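Robotics & Automation > Product Safety > Notices

February 5, 2018
By Wiebke Ruppert, Plesar Technical Communications

Plesar withdraws placement module 2.6 after force limit fault

Plesar has withdrawn version 2.6 of its placement module, the software that controls how a robot arm sets an item down on a shelf or in a divided rack. A fault in the module can cause the force limit on the gripper to be ignored during the last part of a placing movement. Customers running the module on physical arms are asked to stop using it and to return to version 2.5 until a corrected release is available.

No injuries have been reported. One customer, the parts distributor Coppens, has reported damage to a storage rack and to the fingertips of one gripper at its Skorkitz site. The arm involved was working inside a closed guard, and the guard interlock operated as designed when staff opened the door.

Nature of the fault

The placement module divides each movement into an approach, a descent and a release. During the descent the gripper should stop when the measured contact force passes the limit set by the operator. In version 2.6 the limit is read once, at the start of the approach. If the target is changed before the descent begins, the stored value is cleared and is not read again. The controller treats the cleared value as "no limit" and carries on towards the target position until the motor current protection trips.

The current protection is set well above the force limit. It is intended to protect the drive and should not be relied upon to protect goods, fittings or people.

The fault is most likely to show where the arm has a choice of several compartments and the planner switches between them at short notice. Racks with tall dividers are the worst case, as a small error in the estimated position of a divider will often prompt the planner to choose again. Open shelving and single bins are affected less often, but they are not exempt.

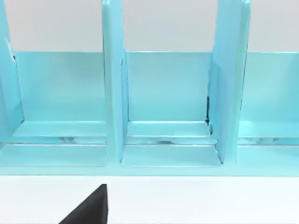 Simulated rack with upright dividers and empty compartments; gripper finger at lower left of centre.

Reproduction in simulation

The report from Coppens reached Plesar's support desk with controller logs attached. The logs showed the change of target but gave no reason for the missing limit. The fault was then reproduced in simulation by a team under Ho-yin Chu, head of motion software.

The team ran 3,000 simulated placements using version 2.6. The force limit was lost in 265 of them. In every one of those runs the target had been changed after the approach began. The same placements were repeated with version 2.5 and the limit was kept throughout.

"The cause is a plain error in the order of operations," said Ho-yin Chu. "The value is cleared in one routine and expected by another. Our release tests did include changes of target, but they made the change before the approach, so the faulty path was never taken. The tests were too narrow and we have rewritten them."

The revised test set places mixed household goods on and around a table, a shelving unit and a tray. Items differ in height, width and shape, so that the planner has cause to revise its choice of grasp and target. A contact force is now recorded at each control step and compared with the operator's limit in a separate process that does not share memory with the module under test.

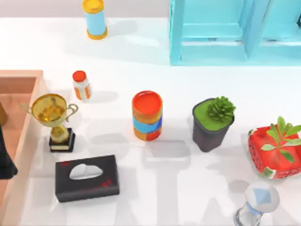 Simulated table layout with mixed household items, shelving unit (top right) and gripper over the wooden tray (left).

A second and less serious matter was found during this work. When the gripper is lowered over a tray with raised walls, version 2.6 may report the height of the wall as the height of the floor. This leads to an early release, and the item is dropped a short distance. It does not affect the force limit. The same behaviour is present in version 2.5 and will be corrected in the next release.

Products affected

The fault is confined to version 2.6 of the placement module. It applies to all arm models supported by that version, whichever gripper is fitted. The picking module, the conveyor interface and the safety controller are separate software and are not affected. Installations used only for simulation carry no physical risk, though force results obtained with version 2.6 should be discarded.

Systems supplied through Fondodent, Plesar's distributor for laboratory and dental supply stores, may carry the module under the name "Shelf Placement". The version number is shown on the start-up page of the operator panel. Fondodent is writing to its own customers separately.

Action for operators

Operators with version 2.6 installed should stop automatic placing at once and load version 2.5 from the controller's backup partition. A site where the backup has been overwritten can obtain a signed copy from the support desk. The controller must be restarted after loading. The force limit should then be entered again by hand, as the value held by 2.6 may not be valid.

Before automatic work resumes, 2 test placements should be made at reduced speed with the guard closed: one on to a flat surface and one into a divided rack, where such a rack is in use. Gripper fingertips should be examined for cracks or bending and replaced if either is found. Rack dividers in the working area should be checked for movement at their lower fixings.

Lowering the arm speed is not an accepted alternative to removing version 2.6. In simulation, reduced speed lowered the peak contact force but did not restore the limit.

Corrected release

Version 2.7 is planned for May. It will read the force limit at the start of each descent and will refuse to move if no value is present. The separate force check used in the revised tests will also be supplied to customers as part of the module, switched on by default. A written account of the fault, including the test conditions, will be issued to registered customers with the release.

Enquiries about this notice should be sent to Wiebke Ruppert at Plesar Technical Communications. Reports of damage or unexpected contact should go to the Plesar support desk, with the controller serial number and the log file for the shift concerned.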